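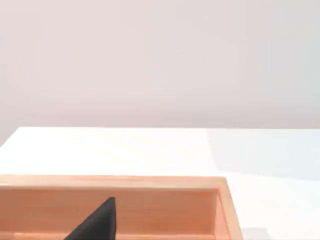

*Open wooden box on a white tabletop, rendered.*

**Subject:** Re: Seed swap labels and the spring sort
**From:** Natsumi Hattori
**To:** Virkville Seed Library list

Reiko and all,

Replying to the whole list as three people wrote to me separately with the same questions.

> On the labels: are we keeping the color dots or going to printed years? I have packets from last fall with a green dot and packets from the year before with a green dot, and I can't tell them apart unless the donor wrote something on the back. Also, what is the rule on beans that were grown next to other beans? Sadao says they are fine and I was told at the October meeting that they are not. And is the Kamata squash still open for borrowing?
>
> – Reiko Sakamoto

Labels first. The dots are finished. We ran out of colors and reused green, and that was my mistake. From now on every packet gets the harvest year in pencil or printed, top right corner, plus the variety and the grower's last name. Pen fades in the drawer by the window, so please use pencil. If you have green-dot packets with nothing on the back, put them in the envelope marked UNSURE and we will run a germination test on a few before deciding.

Beans. Sadao is mostly right. Common beans pollinate themselves before the flower opens, and crosses are rare, though bees do manage it now and then. Ten feet between varieties is plenty for our purposes. Runner beans and favas are a different matter – they cross easily, and we should only take those from people who grew one variety and had no neighbors growing another. What was said in October was about runners. The notes just say "beans," so I can see how it got muddled.

Kamata squash is closed until the next harvest. We have 8 packets left and I would like them to go to people who will hand-pollinate and return seed. Asuka Hayashi has offered to show anyone how to tape the blossoms. Write to her directly. It takes a few minutes in the early morning and you need to catch the flowers the evening before.

The count, for those who asked: 1,706 packets in the catalog, of which 493 are tomatoes. Please stop donating tomatoes unless it is something we don't have. We are short on onions, leeks and parsnips. Those lose vigor after a year or two in storage, so the old ones need to be replaced anyway. Of the 254 packets borrowed last season, most were lettuce and peas.

Renji Sakamoto asked whether seed can be stored in the freezer. Yes, if it is properly dry. A bean should shatter when you hit it with a hammer. If it mashes, it isn't ready. Let the jar come back to room temperature before you open it or you'll get condensation on everything inside.

The sort starts at 10 a.m. at the Warketti Road hall, side door. Bring pencils and a flat tray if you have one.

Natsumi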